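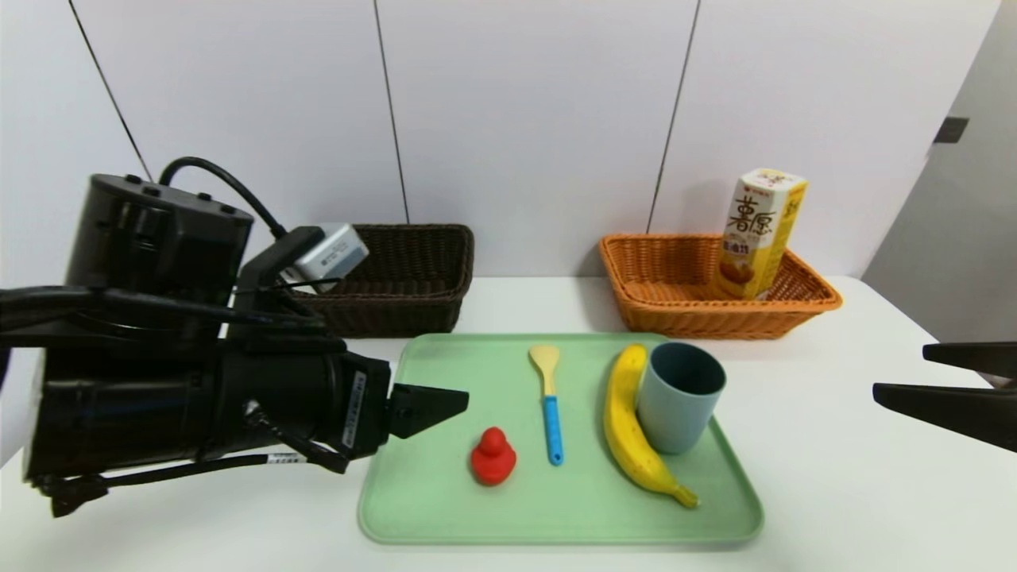 Photo: Merkach Picture Desk

Changes to the Household Recycling Collection in Priddale

The Priddale Public Works Office will move to a new household recycling schedule in July. The change affects nearly 2,000 homes on the east side of town, including all addresses in Cetgate and the streets north of the rail line. Trash collection is not affected and will continue on the present days.

Under the new schedule, recycling will be picked up every 14 days. Residents in the affected area now receive a pickup each week, but many carts are set out less than half full, and the trucks make the full route regardless. The Office reviewed the route last winter with its hauler, Lysenko, and both parties agreed that a longer interval with a larger cart would serve most homes equally well.

New carts will be delivered before the first pickup under the new schedule. Residents may keep their existing bins for storage or return them to the Cetgate yard at no charge.

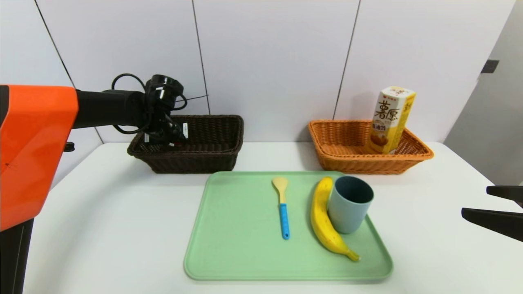

Can glass jars still go in with everything else?
Glass jars and bottles are accepted in the new cart, provided they are empty and rinsed. Window glass, mirrors and drinking glasses are not accepted and should be taken to the yard.

Carts should be at the curb by 5 a.m. on the day of collection, with the lid closed and the handle facing the house. Drivers are not able to return for carts set out late. Where cars are parked along the curb, please leave enough space on each side for the lifting arm of the truck to reach the cart.

Cardboard must be flattened and placed inside. Boxes left beside the cart will no longer be taken, a point on which the Office received a number of letters during the comment period. Darcy Gilchrist, who manages the route for the Office, has asked that large amounts of cardboard - after a move, for instance - be brought directly to the yard.

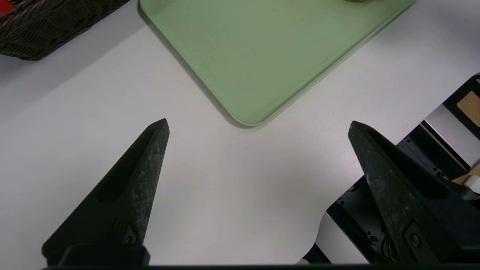
The yard will remain open until 8 p.m. on weekdays for the first month of the new schedule. Proof of address is required at the gate. Contractors and businesses are reminded that the yard accepts household material only.

Residents who have difficulty moving a larger cart may apply for assisted collection. The form is available at the Office counter and at the library. Ulla Haugland handles these requests and will confirm each one by mail.
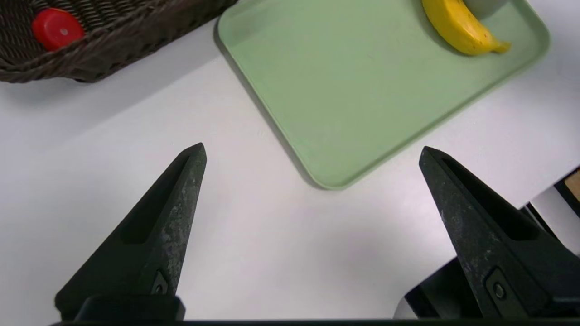 Apartment buildings with shared containers will stay on the present schedule until their contracts come up for renewal. Building managers with questions about renewal terms should write to Bohdana Derkach at the Office, giving the street address and the number of units.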